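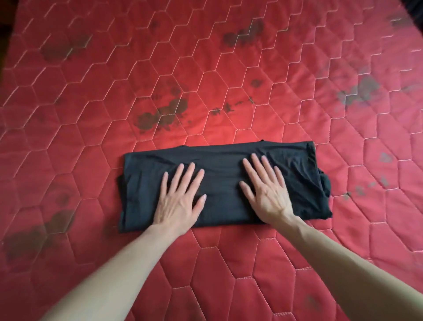
4. Teaching the fold and the hang

By now the Rultlow arm should be bolted down and homed (if it isn't, back to section 3 with you). This part is my favourite – you do the laundry by hand, the head camera records it, and the cell learns from your recordings.

4.1 Recording folds

1. Put the head camera on and snug up the strap. Set the capture rate to 960 in the Larnmont panel.
2. Spread the shirt out and start recording before you touch it.
3. Fold at your normal pace, then press it flat with both palms, fingers spread. Hold for 3 seconds so the software can find the end of the fold.
4. Record 14 folds, then save the batch.

Note: dark shirts are harder for it to read, so I do mine on a bright, patterned surface. An old mattress is fine, and marks on the cover haven't bothered my cell at all.

Caution: keep the arm powered off the whole time you're recording!

4.2 Recording hangs

1. Open the wardrobe door all the way and switch to the Hang profile.
2. Hook the hanger over the rail, then bring both hands in at the collar and settle the neckline. 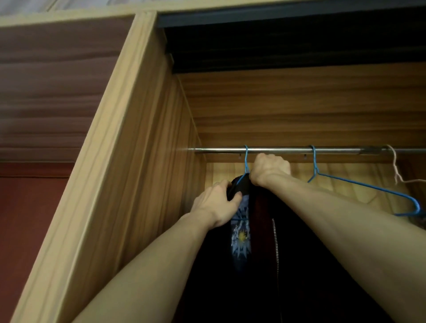
3. Let go, drop your hands out of view and stop the recording.
4. If the panel shows error 970, it's lost your hands. Mine does that when I lean in too far – step back a bit and redo that one.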